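Sorting the utensil drawer by length

Most kitchen drawers are 50 millimetres deeper than they need to be and badly divided along the other two axes. The usual moulded cutlery insert has a slot for knives, one for forks, two for spoons and a narrow one across the front where everything else ends up. Chopsticks, skewers, straws and soup spoons share that last slot, and it jams.

Stellan Öberg fits out small rental kitchens in Clandlow and gave up on moulded inserts several years ago. He uses separate open-topped baskets, set side by side, with no fixed dividers at all. "An insert is designed for one set of cutlery," he says. "Tenants own pieces of four."

The method starts on the bench. Everything comes out of the drawer and the baskets are lined up along the back of the work surface, which leaves the front clear for handling. Pieces are then sorted by length first and material second. Long, thin metal items go in one basket. Ceramic goes in another, away from metal edges that can mark the glaze. Wrappers, twist ties and odd bits of plastic get a basket of their own until the end of the job, when most of it is thrown out.

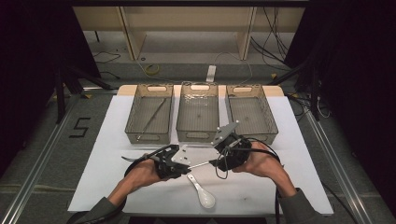
Length matters more than type because it decides which way the basket sits. A long utensil that only fits on the diagonal takes up the whole floor of the basket, and anything added later lies across it. Öberg measures the longest piece before buying and allows two centimetres of clearance. If the drawer can't take a basket of that length, the long pieces go upright in a jar.

Colour is a minor point, though tinted plastic hides scratches better than clear and still shows the contents from the side. Handle cutouts are worth having at both ends. A basket with one handle tends to be pulled out at an angle and catches on its neighbour.

Ceramic soup spoons are the awkward case. The bowls are deep and the handles are short, so they don't lie flat in a stack of forks. Sekar Sitompul, who runs the lunch counter at Jalum, nests hers on their sides, all facing the same direction, with a folded tea towel underneath. She re-sorts on Sunday after closing and washes the baskets at the same time – crumbs collect in any patterned base, and a soft brush clears them faster than a cloth.

Non-slip matting under the baskets is optional in a shallow drawer. In a deep one on soft-close runners, fit it.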